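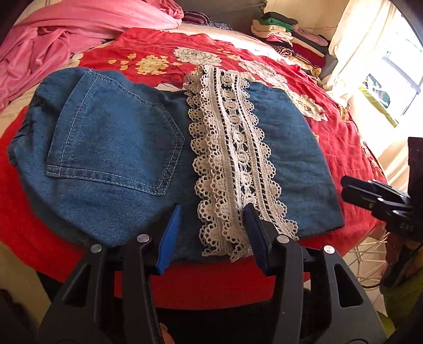

From: Somtochukwu Haruna
To: brandcombe-collect
Subject: Re: lace and trim episodes, what counts as a finished one

Replies in line. I have read through the notes from the Flanescombe homes and I think most of this can be settled before the October batch closes.

Garba Obi wrote:
> We have 62 episodes in the trim set so far. In some the lace is laid
> across the denim once and left. In others the collector picks it up
> again and shifts it. Do we keep both?

Keep both, but tag the second kind as "adjust". Jibrin's loader already reads that tag. Don't trim the clip to hide the second go, the model needs to see corrections.

> Also, some people double the lace over and some lay it out in a
> single layer. The instruction text only says "place the lace on the
> denim".

Then the instruction text is too short. Please use two versions from now on, "place the folded lace next to the pocket" and "lay the lace flat across the denim". If the lace ends up folded when the text says flat, mark it as a fail and leave it in.

> Is it a problem that the loose ends are uneven?

No. Leave them. If people start tidying the ends by hand between episodes we get a set where every start looks the same, and Darkonness had exactly that trouble with the napkins.

> Last thing, patterned cloth underneath. Should we ask for plain?

No, patterned is fine, and I would like more of it. Flowers, stripes, whatever is in the house. What I do want is a change of cloth every 3 sessions at most, and both pads in view before the lace is touched. Open the grippers fully, wait 2 seconds, then start. Several of the rejected clips failed only on that wait.

The target is still 2000 episodes across all the fabric tasks. Trim is the one furthest behind, so if a home has finished its folding quota, move it over to trim.

Garba, can you send the new instruction text round to the collectors tonight? I'll change the form at my end.

Somtochukwu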